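Recording Towel Folding Demos on the Two-Arm Bench

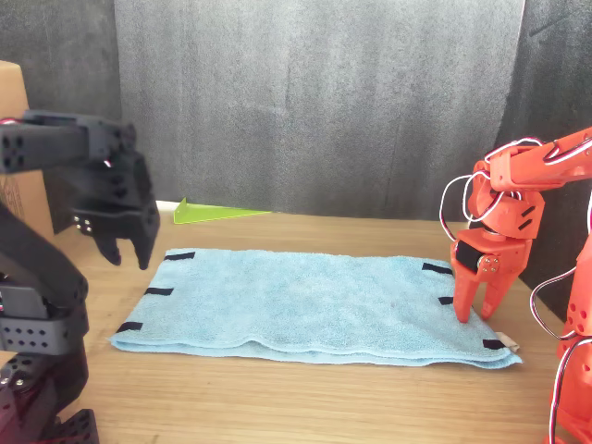
Last changed: 8/3/25 by Roxana Bucur

Use this page when you record folding examples for the Prillgate training set. You need two people for the first session. After that one is enough.

Before you start

Home both arms and check that each gripper opens and closes all the way. Start the recorder and pick the task name "towel_fold". Do not type a new name, or the episodes will end up in a separate folder.

Set up the towel

Lay the light blue towel flat in the middle of the table, long side facing you. It should already be folded over once. The black strips go at the left and right ends. Press down any strip that has lifted. Small ripples in the cloth are fine and you should leave them in.

Record

1. Bring the black arm over the left end and the orange arm over the right end.
2. Press the pedal and wait for the beep.
3. Lower the grippers, grasp near the strips and make the fold. Move at a steady pace.
4. Open both grippers, lift clear and press the pedal again.
5. Mark the episode good or bad. Keep the bad ones.

Shift the towel a little between episodes and turn it end for end every 13. An episode that runs past 600 frames is cut off by the recorder, so start over if you get stuck.

How many we need

The target is 3,750 good episodes. Joscha Buschmann runs the upload to Skarkent each evening. If the frame counter stops during a take, mark it bad and tell Latifa Kamel before you restart anything.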